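We've been dying to talk about this one, so here goes! I run a small robotics outfit called Zavthorpe, and this September we're opening up Trodis, our kit for teaching a robot arm a job by doing the job yourself. You hold a controller, you move your hand, the arm moves with you, and Trodis keeps a record of the lot. No programming (I can hardly believe I get to write that).

My favourite way to get people started is in simulation, with one teal object on a plain white table. It's harder than you'd think to get a nice grip on the first few goes.

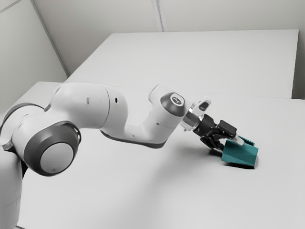

Fingertip pads on the upper edge of the teal object in the Trodis simulator.

Every new operator gets 10 practice runs before we save a thing. After that we ask for 5 good demonstrations in a row, and then they can go for their lives. So far our operators have recorded 3,000 demonstrations between them, and I've watched far too many of those over lunch.

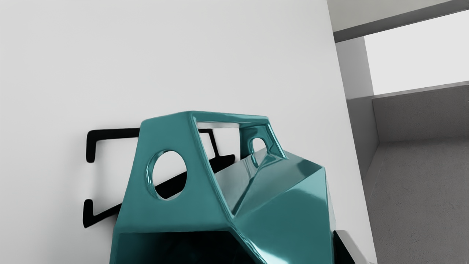
What I love is how much of a person's style gets into the recordings. Some of us swoop in, some of us creep, and one colleague (you know who you are) lines everything up twice before closing the fingers. We keep all of it, slow ones included. The learning side was built with our friends at Mladenović, who talked me out of tidying the data on day one, and they were right.

Remote control works the same way. You can sit in another city with a headset and a decent connection and run the very same exercise, and your sessions land in the same library as everyone else's.

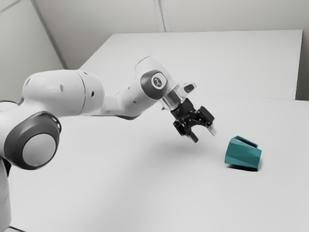
Gripper open above the table, with the teal object on its side.

We'll be releasing 800 of the demonstrations free of charge to schools, TAFEs and hobbyists, along with the simulated room they were recorded in. Have a play, break things, tell us what's clunky! The grip controls are still a bit twitchy for my liking and we're working on that now. 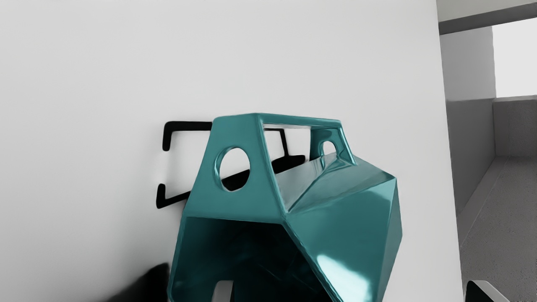
SUTORARD, September – Bookings are open for hands-on sessions at our Sutorard workshop, where you can take the controller and teach the arm a task of your own. Sessions start at 10 am and we'll put the kettle on. To save a spot or ask for the free demonstrations, get in touch with the Trodis team at Zavthorpe.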